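How Does a Robot Know Where Stuff Is?

Close your eyes. Reach for your cup. You probably missed, right? (Don't knock it over, we'll wait.)

Robots have that problem all day long. A robot arm can be super strong and super steady and still have no clue where the cup is. It needs software to tell it. Software just means the instructions a computer follows.

So let's follow one robot around. Her name is Pandham. She sorts blocks at a workshop called Brulier, and she has a small camera right by her gripper, where your wrist would be. Wherever the hand goes, the camera goes too.

Step one. Looking

The camera takes a picture. To you a picture is a dog or a shoe or your grandma. To a computer it's numbers. Tons of numbers, one little bunch for every dot. Low numbers for dark dots, high numbers for bright dots, plus some for color.

That's all Pandham gets! Just numbers. The part of her software that makes sense of them is called perception (say it: per-SEP-shun).

Step two. Hunting for edges

First thing the software does, it looks for places where the numbers jump. Bright, bright, bright, DARK. That jump is an edge. Edges are great. The side of a box is an edge, so is the rim of a bowl, so is a crack between two boards.

Try it: look at a door. Find the thin dark line beween the door and the wall. Your eyes found it super fast. A computer checks dot by dot by dot.

But an edge can trick you. Is that dark line a gap? A pencil mark? A string lying there? From one picture the computer may not be able to tell. So it makes a guess, and it keeps a score for how sure it is. Low score, look again.

Step three. Too close!

Put your nose right up against a wall. What do you see? Wall. Could be any wall. Could be a fridge.

Same for a camera on a robot's wrist. Up close there's hardly anything to go on, and dim light makes it harder. Plain smooth stuff is the worst, because the numbers hardly change. Nothing to grab onto. Software folks like spots, corners, letters, scratches, anything that sticks out. They call those features.

So what can Pandham do? Back up a little and look again. Or move sideways and see if the line moves too. Or remember where her arm was a second ago. Her joints have sensors that tell her how far each one is bent, so even with a boring picture she isn't totally lost.

Step four. Making a plan

Now the planning software gets a turn. It's a bit like a maze on a cereal box. Start here, end there, don't bump anything. The planner at Brulier is called Akanda. For one block it tried 591 different paths and threw out all but 7. Then it picked the shortest one.

Step five. Moving (and checking, and checking)

The last part is control. Control sends little orders to the motors. Turn a bit. Bit more. Slow down. Stop! And after each order it checks: did the arm go where I said? If not, fix it. You do this on a bike, tiny wiggles of the handlebars the hole way down the street.

Then it's back to step one. Look, think, move, look, think, move.

Your turn

Grab a paper towel tube and a friend. Look through the tube with one eye, close the other. Have your friend hold the end of the tube really near something in the room. Can you guess what it is? Now back up slowly. When did you get it?

Two smooth surfaces and the line between them, seen from a camera on a robot's wrist. Look for it at the bottom of the page. What would you guess it is?
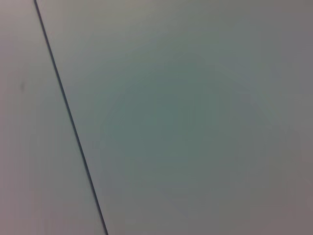
Find the edge! Which side looks lighter right next to the dark line?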